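Projektbericht im Modul Kriminalistik II
Einbruchmeldeanlagen im Einzelhandel: Auswertung von Tatortberichten aus Cestberg
Verfasserin: Mirela Figueiredo
Abgabe: 9. Mai 2023

1 Ausgangslage

Der Bericht behandelt Einbrüche in kleine Ladengeschäfte des Stadtteils Marar. Grundlage sind 138 anonymisierte Vorgänge, die der Versicherungsmakler Plandach für Lehrzwecke bereitgestellt hat. Erfasst sind nur vollendete Taten mit Schaden an Tür, Fenster oder Rollladen. Versuche ohne Eindringen blieben unberücksichtigt, ebenso Ladendiebstähle während der Öffnungszeit.

Gefragt wurde, ob die Art der Meldeanlage mit der Verweildauer der Täter im Objekt zusammenhängt. Die Verweildauer ergibt sich aus der Differenz zwischen erster Auslösung und letzter registrierter Bewegung. Bei Objekten ohne Anlage fehlt dieser Wert; sie wurden nur für die Auswertung der Einstiegswege herangezogen.

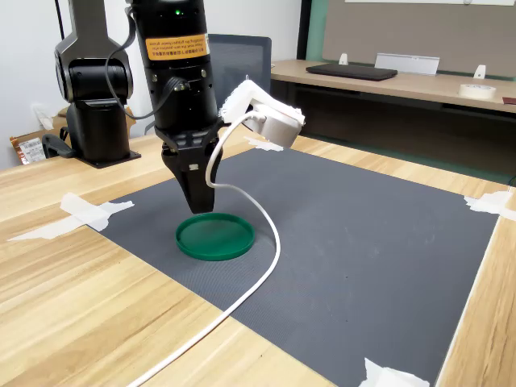 2 Vorgehen

Jeder Vorgang wurde nach einem Schema mit den Merkmalen Einstiegsweg, Werkzeugspur, Anlagentyp, Beute und Sachschaden kodiert. Als Hebelspur galt nur, was im Bericht ausdrücklich so bezeichnet war. Unklare Angaben erhielten den Code »nicht bestimmbar«. Eine zweite Kodierung erfolgte für 30 Vorgänge; Abweichungen traten vor allem beim Einstiegsweg auf, wenn Hintertür und Kellerzugang in einem Satz genannt wurden.

Sachschäden unter 400 Euro wurden in einer eigenen Klasse geführt, die nächste reicht bis 2000 Euro. Die Grenzen entsprechen der Einteilung in den Unterlagen des Maklers.

3 Ergebnisse

Der häufigste Einstiegsweg war die rückwärtige Tür. Werkzeugspuren am Schließzylinder kamen selten vor, Hebelspuren am Türblatt deutlich öfter. In Objekten mit akustischem Alarm war die Verweildauer kürzer als in Objekten mit stiller Meldung. Die Höhe der Beute unterschied sich dagegen kaum – die Kassen waren nachts meist geleert, entwendet wurden überwiegend Tabakwaren und Wechselgeld.

Ein Sonderfall ist das Juweliergeschäft Plaltetti. Der Tresor war im Boden verankert und blieb verschlossen, der Sachschaden lag trotzdem in der obersten Klasse.

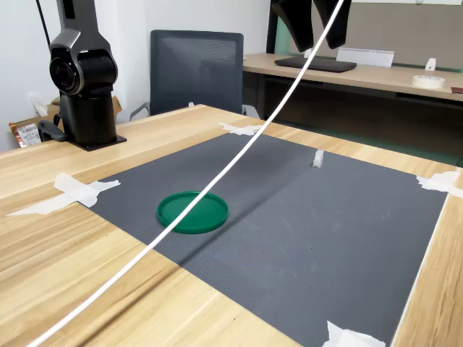
Der Vorgang wurde bei den Mittelwerten ausgeschlossen und gesondert geführt. In der Verteilung der Einstiegswege ist er enthalten.

4 Einschränkungen

Die Daten stammen aus einer einzigen Quelle und betreffen nur versicherte Betriebe. Zeitangaben der Anlagen wurden nicht gegen die Einsatzprotokolle geprüft – abweichende Systemuhren sind also möglich. Das Alter der Türen war nur in einem Teil der Vorgänge vermerkt und wurde deshalb nicht ausgewertet. Das Kodierschema liegt als Anhang A bei, die Häufigkeitstabellen als Anhang B.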